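Home Shop Paper Paints Help Desk My Tickets

Ticket 177: Watercolour block buckling and lifting at the corner
Posted 30 June 2018 by Kaede Hirose

Hello again, and thank you so much for your patience with this one! I know you've been itching to get back to your harbour painting.

You wrote that your new Sulach block (the cold press) cockles as soon as you lay down a big wash, and that the top sheet has come away from the glue at one corner. I tried the same thing at my own table with a Sulach block from our shelf, plenty of water and a great puddle of Gindero blue, and my sheet rose in the middle but dried flat overnight, glue and all. So I'd say yours was short of gum along that edge, poor thing.

For the sheet you've already started, please leave it on the block and let it dry lying flat, away from the heater. If it's still wavy, slice it off, dampen the back lightly and press it under a heavy book between clean blotters.

I've put a replacement in the mail from our Ekthorpe store, and you're welcome to keep the old one for colour swatches. It's the same 4 ply backing, so it'll fit your easel.

Status: waiting on customer. Do write back once you've had a play with it!

Contact us | Copyright Solanki Art Supply | Back to top
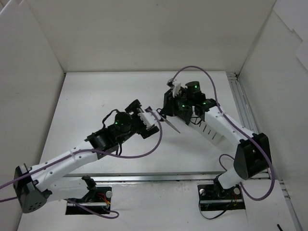 Two robot arms over a white work surface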